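Stument Arm Club, monthly meeting minutes
April 1, 2018
Taken by Nataša Kelmendi

I said I'd do the minutes if somebody else brought snacks, and somebody did, so here we are. Forgive the typing, I had a cookie in one hand for most of item one.

1. Last month's minutes
Approved, with one fix. I wrote that the Corklow loan was for a camera. It was for a power supply. Sorry, Corklow!

2. Fruit task, how we want to teach it
This took up most of the evening (no surprise there). The task is still the one we agreed on: pick up a piece of fruit, put it in the red bowl, go back to the start pose. The question was whether we keep driving the arm by remote control or go back to moving it by hand and recording the joints.

I argued for remote. When I push the arm around by hand I always end up with my sleeve in front of the camera, and then the policy learns something about sleeves. With the leader arm I sit well off to the side and only the follower is in view. The other side said that hand guiding gives you a better feel for how hard the joints are working, and I do get that, I just don't think it's worth the mess for this task.

We went with remote for the bowl task and hand guiding for the drawer task, and we'll look at it again in September.
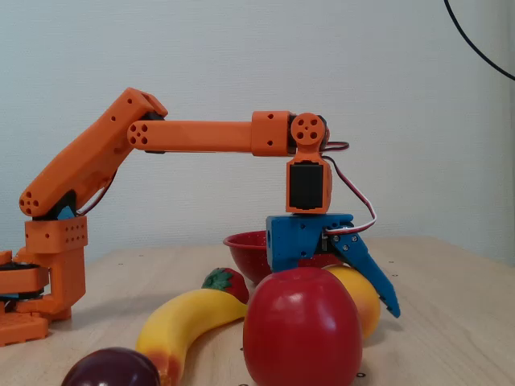 Item 2, fruit task: gripper open over the apple.

The apple got its own discussion. It's the biggest fruit we have, and people tend to come down too fast on it and then fix the grip at the last second. I asked for slower approaches, please, and no wiggling once you're down there. If you fumble, fine, finish the episode and mark it as a fumble. Don't delete it! We may want those later.

3. Where the fruit goes
Živković wants a fixed layout and the Ivine people want everything shuffled between episodes (both wrote to me, at length, before the meeting). We landed on shuffling the fruit and leaving the bowl on the right. I'm happy with that. My own demos all drift to the same couple of spots if I don't force myself to move things, and I suspect I'm not the only one.
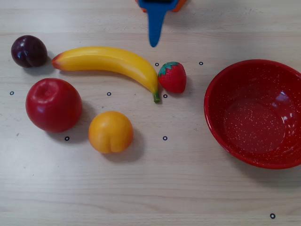
Item 3, layout seen from above, with the ring markers on the table.

Agreed that whoever resets the table also checks that the fruit isn't piled up against the bowl, unless we're recording the crowded version on purpose. Crowded episodes get a "C" in the notes column. A capital C, because my script is picky and I haven't fixed it.

4. Numbers
We have 97 clean demos of the bowl task and the goal is 1,000. I know, I know. The sign-up sheet is on the door, two people per session, one driving and one resetting. Swap when your wrist gets tired, and please swap before you get sloppy.

5. Letting go over the bowl
Last big item. Some of us open the gripper high and let the fruit drop, some go right down inside the rim. I've been a dropper since the beginning, I'll admit it, but mixing both styles is probably confusing the training, so we need to choose one. 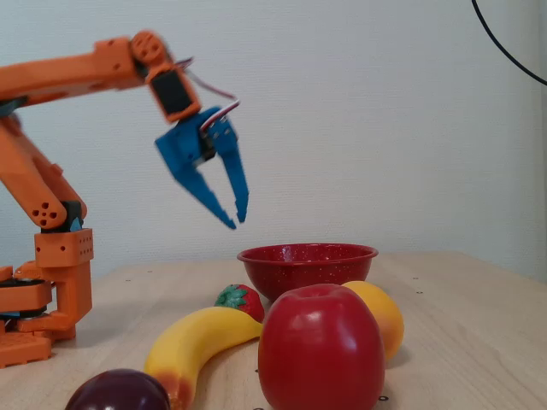
Nataša, if we all go low, the fruit can't bounce out, and the slow part of the motion gets recorded properly, so I'd vote low even if every episode runs longer. That was Živković, and most of the room went along with it. I grumbled and then voted for it too. Low release from now on, with a short pause before the fingers open.

6. Any other business
The leader arm's trigger is sticky again. I'll take it apart this week.
Please stop renaming the shared folder.
Snacks next time: Corklow.

Meeting closed once the cookies were gone.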